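Baston bench mat, 700 mm

Reviewed after a summer under a robot arm

We run a small handling cell at our workshop in Plukstead: a table, an arm, a printed gripper and a lot of cable. The work surface gets replaced more often than anything else in it. Until July we used offcuts of cork tile, which shed crumbs into the finger joints. The Baston mat was bought to put an end to that.

It comes rolled in a tube and needs a night under something heavy before it lies flat. Ours still had a slight curl at one end the next morning. The smell went after 2 days with the window open.

Fitting

There is no adhesive backing, and Baston suggests their own clips. We tried those first. They stand high enough for a low gripper to catch, so they went back in the box. Masking tape holds better than I expected. Wipe the bench first, press the tape down hard at the corners and leave the gripper's working area clear. We check the tape every Friday and replace any strip that has started to lift.

After fitting, set your table height again. The old cork was thicker, and our first few picks closed on air.

In use

Grip is good. A light cup stays put when the fingers close on it, and the matt finish doesn't throw glare back at the overhead lamp. It marks if you drag a bare screw head across it. Washing up liquid and a damp cloth take off most things, but not marker pen.

The Kirnov mat we tried before is softer and costs less, but it stretched along one side within a month. Jaber sells a stiffer one that I haven't used.

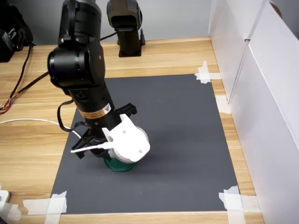
Filed under: Workshop > Benches and surfaces

Price and sizes

Sold in 700 mm and 350 mm widths. The small one is too narrow for an arm with any reach, though it would do for a soldering corner. Delivery took over a week and the tube arrived dented, with no harm to the mat.

Score: 4 out of 5. I took a point off for the clips. I'd buy the mat again.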